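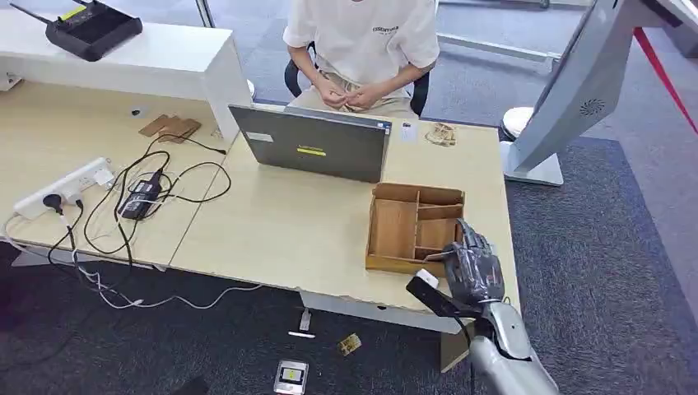 Home & Office

Thread 1/7

This month I try to put my desk corner at the office in order. Small budget, no new furniture. I will write here what I do, maybe it helps somebody.

2/7
The wooden box with compartments is my favorite thing. I bought it from Piątek, it cost 40. One large part and some smaller cells. Now it stands near the front corner of the desk, in front of the laptop.

3/7
I keep notebooks in the large part. In the small cells I want only things which I use every day. Before, I put there every paper clip of my life, and then I could not find a pen.

4/7
The cables are the bad part. Black ones, white ones, the power strip and the adapter, all on the desktop. I know that it looks terrible. My plan is to fix the strip under the desk, but the Custholm tray has a delivery time until June.

5/7
Question to people with two desks pushed together: what do you do with the seam? My pen always rolls there. I thought about a long desk mat, but the one I like is 1280 in the Marau shop and this is too much for me.

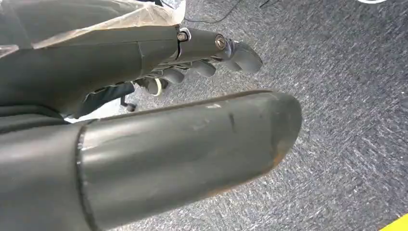 6/7
Now the floor. The carpet is gray and speckled, and it hides crumbs very well, so I must vacuum more often than I think. A chair on wheels pushes everything deeper into it. I go slowly, 2 times in each direction.

7/7
Next I will look for cable clips. Clikitz sells a bag of 400, but I need maybe ten. If somebody wants to share a bag with me, please write.

Monday, February 11, 2019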